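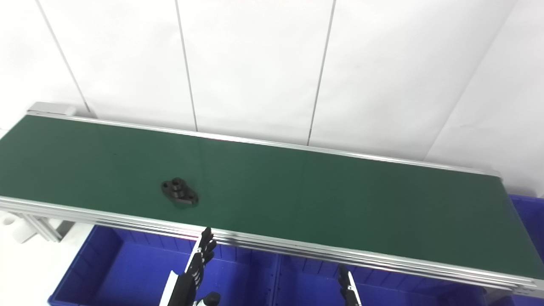
Kavero today released version 2 of Plendar, its grasp planning software for two-handed robots working at belt conveyors. The release replaces the fixed pick table of the first version with a planner that computes a grasp for each part as it is found on the belt. The test cell uses a green belt with blue bins below the near rail, and a typical input is a single black flange-shaped part lying roughly in line with the rails, with a raised round boss and a hole through its top. Plendar estimates the direction of the long axis, selects contact points on the base or the boss, and assigns the pick to the left or right hand.

DRARORBERG, 12 July 2021

Dark parts with few surface features are hard to locate from a head-mounted view, and a glossy belt adds reflections that can be mistaken for edges. Version 2 fits the part outline and the boss separately and rejects any pose on which the two disagree. A rejected pose is sent back for a second view before the arm moves.

The planner compares up to 16 candidate grasps per part. Each candidate is checked against the rail, the bins and the other hand. Finger paths that pass too close to the rail are dropped before timing is calculated.

"In the first version, most of our tuning time went into rail clearance," said Kornél Bárány, who leads planning at Kavero. "That value is now read from the cell model. If the belt is raised, the user edits one number and reloads."

The software was run on 3,000 recorded picks in June. Logs from these runs are supplied with the release and can be replayed offline, with each rejected candidate listed by cause.

"We wanted the replay tool before anything else," said Ignacio Peñalver, integration engineer at Wattimena, which tested the release. "A failed plan can be opened at the step where it failed."

Plendar 2 is available to current license holders. Cell models from version 1 must be converted with the supplied tool.

Related items
Plendar 2: release notes
Converting version 1 cell models
Kavero opens Drarorberg test cell
Replay tool: log format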